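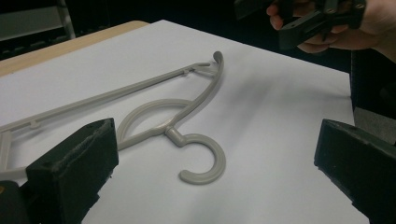
Skorkar Hanger Set: data card

Version 3, 14/10/2021
Maintained by Noemí Mendoza and Magdy Amrani

Summary

Skorkar is a small set of views of grey plastic clothes hangers lying flat on a white surface. It was put together for work on thin, open shapes, where most of the area inside the outline is background. The release holds 300 views in 12 folders.

Parts and terms

Label names follow the parts list drawn up by Maarten Brouwer for the Huerta catalogue.

hook: the open C-shaped piece
neck: the short piece joining hook to body
arm: either side of the body, out to its tip
bar: the long straight length
ring: the rounded opening near the neck
tab: any small raised piece on the bar

Notches in an arm tip are labelled with the arm. Ridges on the hook have no label of their own. 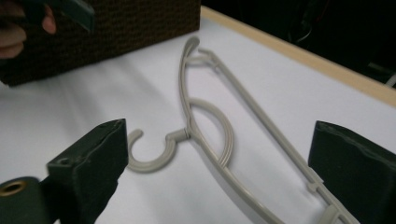 Category: Labelling rules

Outlines follow the plastic and leave out the shadow. The soft shadow under the hook is the usual source of error; draw to the grey edge and stop there. Openings are cut out of the body mask, including the gap between arm and bar.

Where part of a hanger runs out of view, the outline is closed along the border and the part is flagged "partial". Do not guess the missing length.

Hook direction is recorded as left, right, up or down, as seen in the view. If two answers seem equally good, use the direction the open side of the C faces.

Folders 4 and up use the revised tab rule. Earlier folders were checked again in April, but a few wide tabs may still be marked as bar.

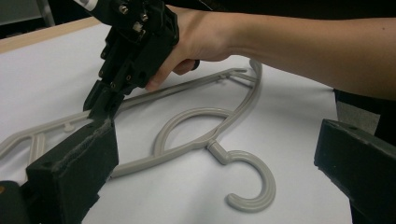 Reading time: 3 min

Known limits

Pale plastic on white gives low contrast, and thin lengths of bar can be lost when views are scaled down. Wooden and wire hangers are not covered. Nor are hangers with clothes on them.

Files

views/ one folder per session
masks/ same names as views
parts.txt label names and numbers
changes.txt corrections by version

Corrections go to Eustaquio Ventura at Planotside, with the folder and file name.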